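We use cookies to improve this site. Accept | Manage

Week 6 - table settings, part 3 (W. Yook)

- height first. tall slender vase = small footprint, leaves room to work
- place near far edge, not dead centre
- colour: keep to two, plus leaf. Pale on warm wood reads well
- watch glare on the table top, move the vase not the lamp
- boxes and bits: low, along the side, straight to the edge
- stems cut at an angel, strip lower leaves
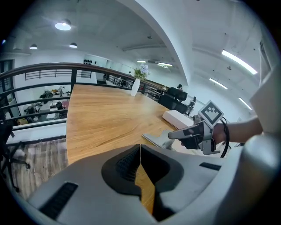
Fig. 3. White vase, lavender and white flowers, wood-grain table.

For October: read Um handout, bring one vase. Sketch your own table, label hieghts.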